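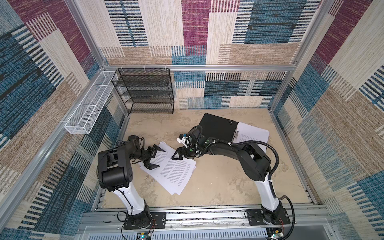 Paper records: what to keep, for how long, and on what stock

The change to the Tollside retention schedule took effect in July. It applies to all paper held in the main store and in the two overflow rooms. Departments that have not yet returned a box list should do so before sending anything further, as the store will not accept unlisted boxes.

The schedule now has four classes. Class A is permanent: deeds, signed minutes, founding agreements and anything under seal. Class B is kept for 12 years from the date of the last signature, Class C for six years from the end of the financial year, and Class D for one year. Drafts, duplicates and printed emails fall under Class D unless they carry a handwritten note that alters the meaning of the text. In that case they take the class of the final document.

Where a file contains papers of more than one class, the whole file takes the longest period. Splitting files to save shelf space was tried in the Pundero transfer and produced a large number of loose attachments that could no longer be matched to their parent documents. Hadiza Amadi is still working through these. Please do not split files.

Stock and printing

Class A and B papers should be printed on uncoated, acid-free stock, single-sided, with a left margin of at least 30 mm. The margin matters for binding and for any later scanning from a bound volume, where text close to the spine curves away and cannot be read. Recycled office paper is acceptable for Classes C and D. Thermal paper is not acceptable in any class. Till receipts, courier slips and parking tickets must be photocopied and the copy filed.

Toner is preferred to inkjet. Dye-based inks run at very low levels of damp, and three boxes from the lower overflow room have had to be interleaved with blotting paper this year. 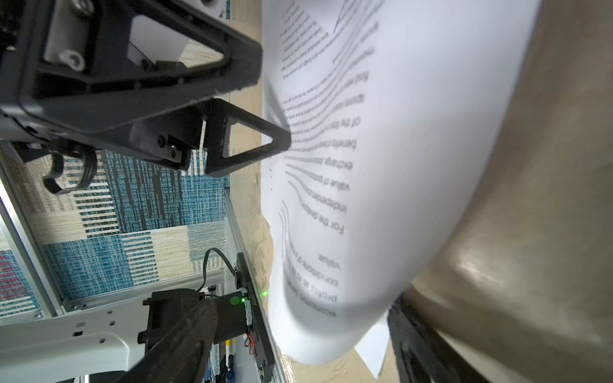
Printed text on a curled sheet.

Curl and flattening

Most curl in stored paper comes from uneven moisture between the two faces of the sheet. Paper made by machine has a grain, and it bends more readily along an axis parallel to that grain. A sheet printed on one side only will often curl as it leaves the fuser and relax over the next day or so. If it does not, the cause is usually the store and not the printer.

The target for the main store is 45 to 50 per cent relative humidity at 16 to 18 degrees. Readings are taken at both ends of the room. The east end runs drier in winter and the boxes there should be the last to be filled.

Curled sheets should be flattened as follows. Remove all clips, pins and elastic bands. Place the sheets between two pieces of clean blotting paper, no more than ten at a time, and leave them under a flat board for 48 hours. Do not bend a sheet against its curl, and do not iron it. Brittle paper, or paper with a cracked fold, should be left as it is and passed to Oluf Dalsgaard.

Boxes and shelving

The standard box holds 700 sheets of 80 gsm paper with room to withdraw a file by hand. It will take 800 if forced, and several have been. Overfilled boxes bow at the sides, which puts pressure on the lower edge of every sheet, and they will be returned to the sender. A part-filled box should have a folded card spacer so that the contents stand upright.

The main store now holds 1,878 boxes. The overflow rooms are limited to 1,000 between them by floor loading. Boxes are not to be stacked more than two high or placed on the floor, even for a short time.

Labels go on the short side, lower left, in pencil or printed toner. The label must show the department code, class, first and last date, and review year. Self-adhesive labels from the old Vigfúsdóttir supply dry out and fall off, and remaining rolls should be handed in.

Withdrawals

A withdrawal slip is needed for every file, including those looked at inside the store. The pink copy stays in the box in place of the file. Files out for longer than 28 days are recalled automatically, and one renewal is allowed.

Box lists and queries about class go to Zoila Quispe. Requests for blotting paper and spacers go to the store desk, with a cost code.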